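**Moth holes in wool coat, cedar or freezer?**

**flemen_knits** | 8/2/23

Hello all. I have a question about moths, please be patient with my English.

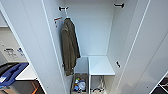
Since March I find small holes in my wool things. First it was one scarf, then two sweaters, and now the good coat which I bought in Narkside and for which I paid 700. The coat is at the dry cleaner now, and I want to decide where it will live after. I am thinking of a tall white locker with two doors, with black hooks on the inside walls, so that a coat can hang in it like the green jacket does. My old closet has many cracks and a carpet floor, and I think the moths come from there. My questions are these: is cedar enough, or must I freeze everything? And for how many days?

---

**hevthorpe_hank**

Cedar. I have used cedar blocks for 16 years and have lost one pair of socks in all that time. Sand them lightly in spring so the smell comes back. Freezing is a lot of trouble for a coat, and most people don't have a freezer that big anyway.

---

**buttonbox**

Sorry Hank, I have to disagree. Cedar smell may bother the very young larvae if it is strong and the space is tight, but it does nothing to eggs already sitting in the wool. If flemen has holes in four things, there are eggs. Put the sweaters in sealed bags, two weeks in a cold freezer, then brush them outside. The dry cleaner will take care of the coat.

---

**hevthorpe_hank**

> it does nothing to eggs

Then explain my 16 years.

---

**buttonbox**

Maybe you don't have moths. I don't have an elephant repellent and I also see no elephants.

---

**flemen_knits**

Please do not fight because of my coat :) I have a small freezer, but the sweaters will go in if I take out the bread. The scarf I already threw away.

Buttonbox, should the bags be opened when they are still cold?

---

**buttonbox**

No, leave them closed until they reach room temperature. Otherwise you get water on the wool.

---

**duong_tailor**

I do repairs at Dương, mostly coats and suits. Both of you forget the carpet. The larvae eat hair and dust along the baseboard, and then they walk back up to the clothes. Vacuum the edges slowly, with the narrow tool, and empty the vacuum outdoors. Do it every week for two months. Also check under the collar of the coat and inside the pocket flaps, they like dark places where skin has touched.

About hooks: a heavy wool coat should not hang on a hook for the whole summer. The loop pulls and the neck gets a bump. Use a wide hanger, or fold it in a cotton bag.

---

**flemen_knits**

This about the neck I did not know, thank you. I will look for something with a rail then, or I will put one in myself. What does it cost to reweave a hole, if it is the size of a lentil?

---

**duong_tailor**

It depends on the cloth. If it is in a place that is not seen, I would only darn it with thread from the hem. Send me a close photo when the coat is back from the cleaner.

---

**hevthorpe_hank**

I agree about the carpet. I have bare floors, so maybe that is part of it. Still keeping my cedar.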